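Stirnville Residents' Forum
Minutes of the February meeting, held in the upstairs room, 7 pm

1. Apologies and last minutes
Two apologies received. The minutes were agreed with one correction: the gate at Cosano Lane is to be repainted, not replaced.

2. Report on the visit to the Clarik open day
Members who went on the Sunday reported back. Clarik had offered to show us the sort of arm it wants to try in the day centre kitchen, for clearing tables and putting things away. The talk beforehand ran to 60 minutes, which was felt to be long. The demonstration was done with play food and soft toys. 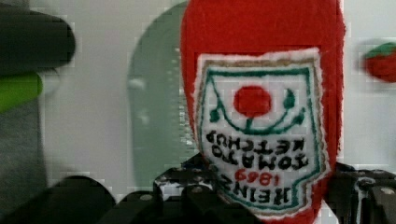 Plush ketchup bottle and gripper, Clarik open day.

It was asked whether holding a stuffed bottle tells us much about holding a full glass one with a greasy neck. The firm's answer was that the soft items are for practice and that heavier things come later. No date was given for later.

Members also wanted to know who would be standing by if the arm dropped something in front of a visitor with poor eyesight. Clarik said a trained person would be present at all times. The meeting noted that a trained person can already clear a table.

The leaflet claims 100 trial runs at a site in Gouveia. We asked what happened in those runs and were told a summary would be sent. It has not arrived. 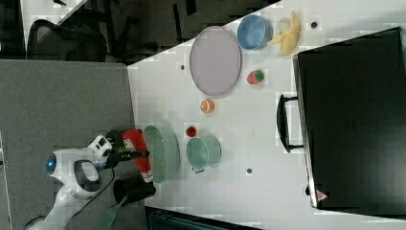 Gouveia came up again at this point, and one member said that the figure meant nothing to her without the number of failures beside it, and that she would want the same from anyone selling us a boiler. Another felt we were being hard on them – the staff had been polite, and had let people ask what they liked.

Agreed: no support for a trial at present. The secretary to write to Clarik asking for the Gouveia results, the cost after the first year, and who pays for breakages. To come back to the forum once there is a written reply.

3. Hall heating
Still too cold by the back door. Two quotes to be obtained.

4. Any other business
Parking outside the chemist – carried over.

Meeting closed 8.50 pm.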